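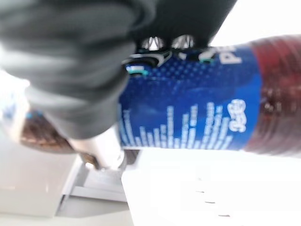

The Second Life of the Soda Bottle

Every household guide to thrift has a page on plastic bottles, and every one of those pages is a little too pleased with itself. Cut the bottom off and you have a planter. Poke holes in the cap and you have a watering can. Slice the thing lengthwise, hang it from a string, and there is your herb garden, in a kitchen that apparently gets twelve hours of sun a day.

I have been hearing this since grade school, where we turned soda bottles into penguins. My penguin leaned. It lived on top of the refrigerator until spring and then went out with the trash, a few months later than it would have gone otherwise and now covered in paint, which meant it couldn't be recycled at all.

So when I was asked to write about people who keep their bottles, I said yes in a bad mood.

Agustina Quezada keeps hers under the sink, behind a curtain, in a town called Orellana where the nearest drop-off is a 20 minute drive. She lets them pile up until the curtain starts to bulge. The Pepsi bottles are her son's and the seltzer bottles are hers, and she has firm views on which are worth saving. A soda bottle with a waist is easy to grip and annoying to store. A straight one stacks. She rinses them, pulls the labels off if they come off willingly, and leaves the rest alone.

"People think I'm making something with them," she told me. "I'm waiting to go to the drop-off."

I liked her immediately. I had arrived with a list of crafts to ask her about, and she answered most of them by raising one eyebrow. She did try the planter. She cut a bottle in half, filled it with potting soil and set basil seeds in it, and the basil came up and then fell over. Clear plastic on a windowsill lets light in on the roots and grows a green film inside the wall by the second week. She could have wrapped it in foil or painted it. She could also have bought a clay pot, and did.

There are uses she'll defend. A bottle filled most of the way with water and frozen makes a good block for a cooler, and when it melts you can drink it. A bottle with the bottom cut off makes a funnel for birdseed. The cap end, sawed off below the neck, will close a plastic bag if you thread the bag through and screw the cap down over the edge. I tried that last one at home with a bag of rice. It works, though the sawing took longer than I have ever spent looking for a rubber band, and the cut edge was sharp enough that I went back over it with sandpaper.

The rest of what I read fell apart faster. One book suggests a broom made from 20 bottles cut into strips. I got through 2 before my scissors gave out. The strips curl, and they curl in the direction that is least useful for a broom. Another suggests cutting rings from the middle of the bottle to use as bracelets, with no word on who would be wearing them.

Then there is the label question, which takes up more room in this world than you'd expect. Some labels are a loose sleeve with one strip of glue, and they slide off if you slit them. Others are stuck down at both ends and tear into confetti. The advice online is hot water, then baking soda and oil, then a hair dryer. I stood at my sink on a dark November afternoon working cooking oil into a soda bottle with my thumb, for the purpose of saving it from a bin that would have taken it with the label on. Rules differ from place to place, so check yours. Mine had been printed on the side of the bin the whole time.

Agustina Maldonado comes at it from the other end. She runs the weekend repair table at Plaralwood, a hardware store with a back room big enough for folding tables, and she was the one person I met who had really thought about the bottle as a material. She cuts it into ribbon. You can do this with a blade set in a slotted block of wood, pulling the plastic through in one long spiral, and the ribbon shrinks tight when you warm it. She uses it to bind rake handles and the loose rungs of chairs. I asked whether it lasts.

"Longer than tape," she said. "Not as long as fixing it right."

She showed me a chair she had bound. It was ugly and it held me. She had also wrapped a shovel, a mop and the leg of a card table, and I would say the shovel was the only one where I couldn't think of something better. Maldonado didn't argue. Her complaint is with the ribbon cutters sold as kits, which cost more than a spool of good cord. The one she was given, a Grarkell, dulled fast and came with an instruction sheet that skipped the step where you trim the bottom of the bottle level. If you don't trim it level, the ribbon goes wide and narrow by turns and snaps. She made her own from a scrap of oak and a utility blade.

I asked both women the same thing, which was how many bottles they could honestly put to use in a year. Quezada said as many as fit in the cooler. Maldonado worked it out on the back of a receipt. Her repair table might go through 200 in a busy year, she said, and the people who come to it bring her 300, because they feel better handing them to her than to the truck. The extra hundred go to the truck anyway.

The craft books have no chapter for that pile. They would like each bottle to arrive somewhere, as a lamp or a bird feeder or a vase, and they photograph it in nice light on the day it's finished. I would like to see the same bird feeder after a winter. I asked Erard, the small press behind three of the books on my desk, whether anyone there had kept theirs. I got a friendly note back and a coupon.

At home I have kept two things going. There is a frozen bottle in the door of my freezer, and there's the funnel, which hangs on a nail by the birdseed and has a crack starting near the neck. The rice is in a jar now. The bag closer is in the drawer with the rubber bands.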